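Bastancombe shed build gets its arm moving

We've been plugging away on the arm build at the Bastancombe shared workshop since September, and it's finally worth a quick update! Before we bolt anything to the bench we're trying every reach in the simulator (far cheaper than new fingers). The folder is called Varanlow and it's up to 3,302 runs.

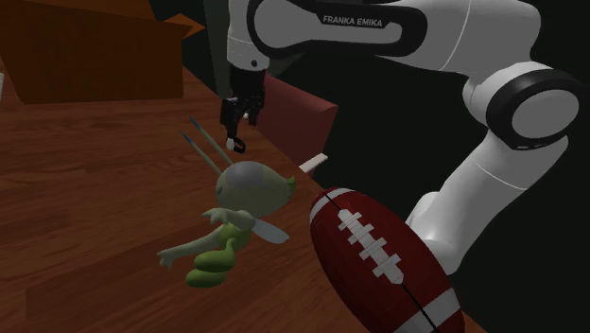
The simulated arm over the tabletop, with the football and the green insect figure.

My favourite bit this month is the view looking past the gripper, because you can judge the gap between the fingers and a small thing like a black ring. I've spent seven evenings fiddling with that colour-heavy little world, and I'm still not sick of it.

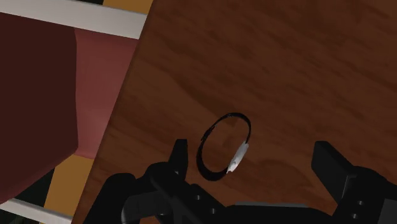 Do I need my own arm to join in?
A laptop is plenty, and we've got 500 saved practice runs you can copy on the night.

Doors open at 7 pm, round the back of the Agudelo building.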